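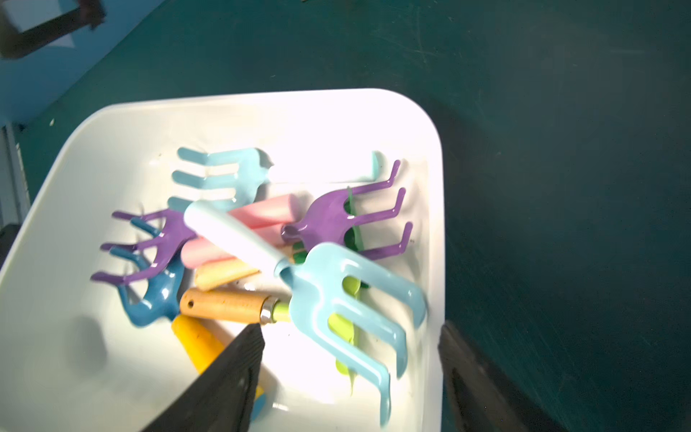 Ellness School Gardens
Progress report to the Fevine Fund, second half of the grant year
December 2018
Prepared by Blažena Vlček, project coordinator

1. Where the project stands

The grant pays for growing beds, tools and weekly garden sessions at the Vongate and Sydorenko elementary schools. Vongate is on schedule. Sydorenko is about five weeks behind on the outdoor work and on schedule with everything else.

At Vongate all the raised beds are built, filled and planted. The fall crop was radishes, spinach, kale and garlic. The radishes and spinach were picked and eaten at school. The kale is still standing under row cover, and the garlic stays in the ground until summer.

At Sydorenko the beds are built but only half are filled. The soil we ordered came with a lot of broken glass in it and we sent the whole load back. The supplier refunded us in full, but a second load from another yard did not arrive until after the first hard frost. We will finish filling when the ground can take a truck again.

2. Sessions and attendance

179 children took part between the two schools, in grades K through 3. We ran 64 sessions. Four more were called off for rain or smoke and have not been made up.

Kindergarten groups did better with 25 minutes than with the 40 we had planned. We changed the timetable and used the extra time for a second watering group.

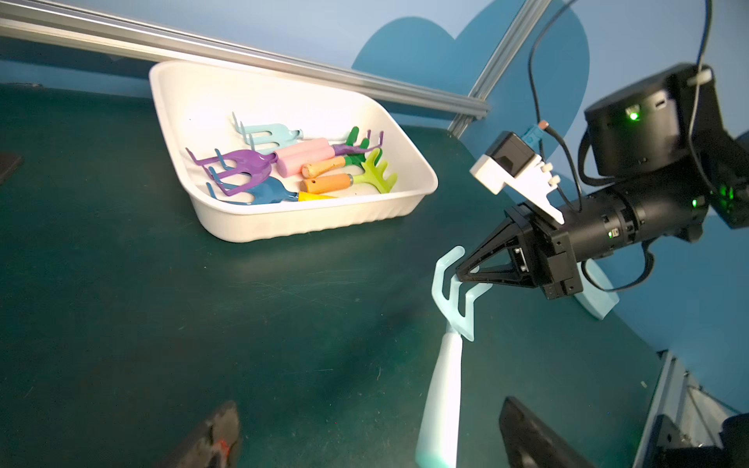

Teachers at both schools asked for written lesson sheets they could use without our staff present. We have finished sheets on seeds, soil, worms and compost. The one on pollinators is in draft. Two of the Vongate teachers have used the compost sheet on their own and sent back corrections, mostly to the wording.

3. Water

The outdoor tap at Sydorenko has very low pressure. The district plumber looked at it and found a partly closed valve under the gym floor, which cannot be reached without taking up boards. Until that is done we fill two barrels in the evening and the children water from those. It is slow but the beds have not dried out.

4. Spending

We spent $2,874 in this period, mostly on lumber, soil and session staff. The soil refund has been credited back to the same line. We have $900 left in the supplies line and ask permission to carry it into the new year for the Sydorenko beds and for seed.

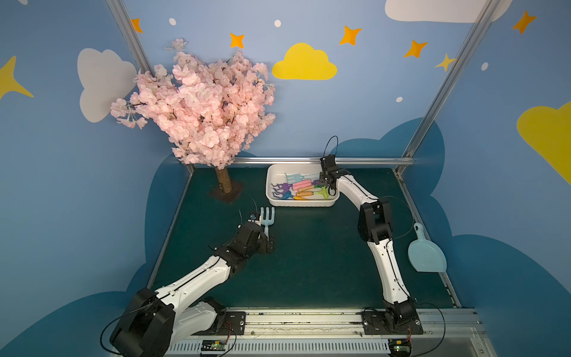 5. Plans from January

Seed orders go out in the first week. We will start onions and leeks indoors at Vongate, where a south window in the library is free. Sydorenko has no good window, so its seedlings will be raised at Vongate and moved over.

The Sydorenko principal is leaving at the end of the school year. We have asked for a meeting before then so that summer watering is agreed in writing.

Receipts and attendance sheets are attached.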